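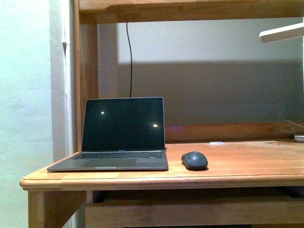 Superficie de madera barnizada, acabado cálido, con un ordenador portátil abierto.

Limis — Aceite de mantenimiento para superficies de trabajo de madera
Línea Zornton Interior
Referencia 157

Descripción del producto

Limis es un aceite de mantenimiento incoloro destinado a escritorios, mesas de reunión, mostradores y demás superficies horizontales de madera en interiores. Está formulado a base de aceites vegetales y cera de carnauba, y se suministra listo para su uso. No requiere dilución ni mezcla con endurecedor.

El producto penetra en las capas superiores de la madera y deja un acabado satinado que puede renovarse por zonas, sin necesidad de lijar el tablero completo. Esta característica lo hace especialmente indicado para oficinas, bibliotecas, centros de enseñanza y despachos domésticos, donde el desgaste se concentra en el borde frontal y en el área de apoyo de los antebrazos.

Limis sustituye a la anterior referencia Gronix, que dejó de fabricarse en septiembre. Ambos productos son compatibles entre sí: las superficies tratadas con Gronix pueden mantenerse con Limis sin decapado previo, siempre que se encuentren limpias y libres de silicona.

Campo de aplicación

Madera maciza y chapada de roble, haya, cerezo, aliso, nogal y arce. En maderas tropicales con alto contenido de aceites naturales se recomienda realizar una prueba en una zona poco visible y consultar con el servicio técnico antes de tratar la pieza entera.

No debe aplicarse sobre superficies barnizadas, lacadas o revestidas de melamina, ya que el aceite no podría penetrar y quedaría una película pegajosa. Tampoco es adecuado para suelos ni para mobiliario de exterior.

Presentación

Envase metálico de 80 ml, para retoques y piezas pequeñas.
Envase metálico de 5 litros, para uso profesional.
Paquete de 4 paños de algodón sin pelusa, disponible por separado.

Modo de empleo

Retire todos los objetos de la superficie y elimine el polvo con un paño seco. Las manchas de grasa o de tinta se tratan previamente con el limpiador Thiele, aplicado en poca cantidad y siguiendo la veta. Deje secar por completo.

Agite el envase. Vierta una pequeña cantidad de aceite sobre un paño de algodón y extiéndala de manera uniforme en el sentido de la veta. No vierta el producto directamente sobre el tablero. Los cantos y las esquinas absorben más aceite y pueden necesitar una segunda pasada.

Transcurrido el tiempo de penetración indicado en la etiqueta, retire el sobrante con un paño limpio y seco. Si la superficie presenta zonas mates, repita la operación únicamente en ellas. El escritorio puede utilizarse con cuidado al día siguiente; durante la primera semana conviene evitar los líquidos y no dejar papeles ni fundas de plástico en contacto prolongado con la madera.

Los equipos informáticos con patas de goma pueden dejar marcas en un acabado reciente. Se aconseja interponer un protector de fieltro o de corcho hasta que el aceite haya endurecido del todo.

Mantenimiento

Para la limpieza diaria basta un paño ligeramente humedecido con agua. Los productos con amoníaco, lejía o alcohol deterioran el acabado y no deben emplearse. La frecuencia de renovación depende del uso: una mesa de despacho individual admite intervalos largos, mientras que los mostradores de atención al público requieren una revisión periódica.

Un tablero expuesto a la luz solar directa cambia de tono con los años. Limis no contiene filtro ultravioleta y no evita este proceso, propio de la madera.

Almacenamiento y seguridad

Conserve el envase bien cerrado, en posición vertical y protegido de las heladas. Manténgase fuera del alcance de los niños.

ATENCIÓN: los paños impregnados de aceite pueden inflamarse espontáneamente. Después de su uso, sumérjalos en agua y guárdelos en un recipiente metálico cerrado, o extiéndalos al aire libre sobre una superficie no combustible hasta que estén secos.

Ventile el local durante la aplicación y el secado. Los restos de producto líquido deben entregarse en un punto de recogida autorizado — no los vierta en el desagüe.

Pedidos y asistencia

Limis se distribuye a través de los comercios especializados adheridos a la red Zornton. Los centros públicos y las empresas con contrato de suministro pueden solicitar el envase profesional por el procedimiento habitual, indicando la referencia y la dirección de entrega. La ficha de datos de seguridad se facilita junto con el pedido o previa solicitud al servicio técnico.

Productos relacionados
Thiele, limpiador para madera aceitada
Paños de algodón Zornton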